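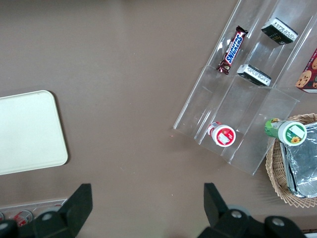
From: Marleny Mosquera
To: Schwaiger surname list
Subject: Re: Schwaiger = Skodavine? (long)

Danang Nair wrote:

> I've been going back through the Daltow parish copies again and I
> think we can finally close this one. My reading is that the
> Schwaiger family of Daltow and the Skodavine family of the next
> parish over are one and the same, and that the name was changed
> when Johann Schwaiger moved across the river to take over the mill.
>
> Points in favor:
>
> Johann Schwaiger disappears from the Daltow register after the
> baptism of his daughter in March. A Johan Skodavine turns up in the
> other register as a godfather before the end of the same year.
>
> Both men have a wife called Anna.
>
> The published history (the Nirner book, chapter 7) says outright
> that the Schwaigers "were anciently seated" at the mill and that
> Skodavine is a local form of the name.
>
> Unless anyone objects I'll merge the two lines in the list's
> shared tree this month.

Well, I object, so please hold off on the merge.

I don't want to be the wet blanket every time somebody finds something, and I know how many evenings those parish copies eat up. But I went through the same pages last winter and came away with much less than you did. Taking your points in order.

Johann "disappears." From the baptisms, yes. He doesn't have to have gone anywhere. His wife may have been past having children, or she may have died, or the priest may have been behind on his paperwork. Did you check the Daltow burials? The burial book has a gap of 2 years right where we'd want it, and the index doesn't mention the gap. If you only used the index you'd never know the pages were missing. I'd say a man who drops out of the record next to a hole in the record hasn't told us much.

The wives. I counted the Annas once, for a different argument. Of the 46 married women named in the Daltow baptisms for that decade, 30 are some kind of Anna: Anna, Anna Maria, Annel, Anna Barbara. Two Johanns who each married an Anna is what you'd get by picking two households out of a hat. If the wife's maiden name showed up on both sides of the river, I'd sit up. Does it? The Daltow entry I have gives none at all.

Then the book. I own the Nirner book and I use it, mostly for the maps. Chapter 7 is the weakest thing in it. There isn't a single footnote to the section on the mill, and "anciently seated" is the kind of phrase that gets copied out of one surname pamphlet into the next until it looks like a fact. Seated since when? According to whom? If there was a lease on the mill there should be a rent roll, and a rent roll would have names and amounts. Nirner doesn't cite one. I wrote to the archive about it and they sent back a polite letter saying the estate papers for that side of the river have never been cataloged. So they might be there, but Nirner doesn't seem to have used them either.

As for Skodavine being "a local form" of Schwaiger, I can't make that work by ear. I've seen Schwaiger written Schweiger, Schwaigher, Swaiger, and once Schwager, which I put down to a tired clerk. All of those I can hear. To get from there to Skodavine you need to add a d and a v and lose the g and the r. People did take on a new name with a farm or a mill, I'm not denying that, but then it's a different claim. It would be a house name, and you'd expect at least one entry with an "otherwise called" or an "alias" in it. I haven't found one. If you have, that's the thing to post.

What I'd want before anything gets merged:

The burial entries on both sides, read from the page images and not from the index.

Johan Skodavine's own marriage, or his age at death. If he turns out to be sixty when our Johann would be thirty-five, we can all go home.

Any document at all that has both names in it.

One more thing, because it'll come up. A merge in the shared tree doesn't stay in the shared tree. Last time two lines were joined on a maybe (the Schwaiger brothers, some of you will remember), it was copied into other people's trees within a month and I still get mail telling me who my great-great-grandfather was, with my own old guess cited as the source. Undoing it on our end did nothing. I'd much sooner see a note on both men saying "possibly the same, see list discussion" and leave them standing apart.

Danang, if you could send me the page number for the godfather entry I'd like to look at it myself. My copy of that register is very faint and I had the surname down as Skodaric, with a question mark.

Marleny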